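Quiénes somos

La Ludoteca Arruda es un centro de juego y aprendizaje destinado a niñas y niños de hasta 5 años y a sus familias. Depende de la Asociación Educativa Clanstead, entidad sin ánimo de lucro bajo la dirección de Américo Quintela, y desarrolla su actividad en dos sedes: la sala principal, en la calle Korholm, y el aula de Pendby, abierta con posterioridad para atender a los grupos de tarde.

El centro cuenta con 42 plazas y con un fondo de 2.000 piezas de construcción, al que se suman puzles, telas, cuentos y material de juego simbólico. El fondo se revisa cada enero. Las piezas dañadas se retiran y se reponen con cargo a la cuota anual.

Nuestra propuesta concede un lugar central al juego de construcción en el suelo. Para los más pequeños se emplean bloques de tamaño grande, que pueden asir con toda la mano y encajar sin ayuda. El personal educativo acompaña la actividad, pero no dirige el resultado ni propone modelos que deban copiarse.
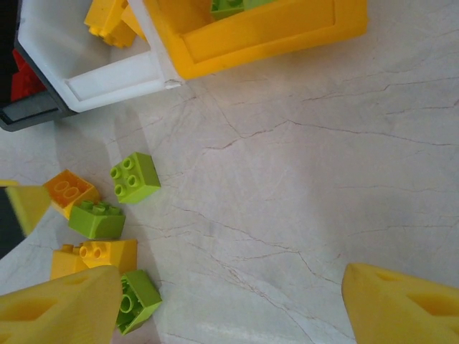

Bloques de construcción y cubos de almacenaje sobre el suelo.

La recogida forma parte de la sesión y se le reserva el último cuarto de hora. Cada grupo devuelve los bloques a sus cubos antes de pasar al rincón de lectura. Durante el primer trimestre no se exige clasificar por colores; a partir del segundo, las educadoras introducen criterios sencillos de color y tamaño, siempre en forma de juego. Se ruega a las familias que acudan a recoger a los menores que respeten este tiempo y esperen en el vestíbulo.

Por motivos de higiene, en la zona de juego no se permite el calzado de calle. Recomendamos calcetines antideslizantes y ropa cómoda, marcada con el nombre.

El horario de atención a las familias es de 9.30 a 13.00 en la sede de la calle Korholm. Las solicitudes de plaza para el aula de Pendby se tramitan en esa misma oficina. El reglamento interno y el proyecto educativo pueden consultarse en secretaría.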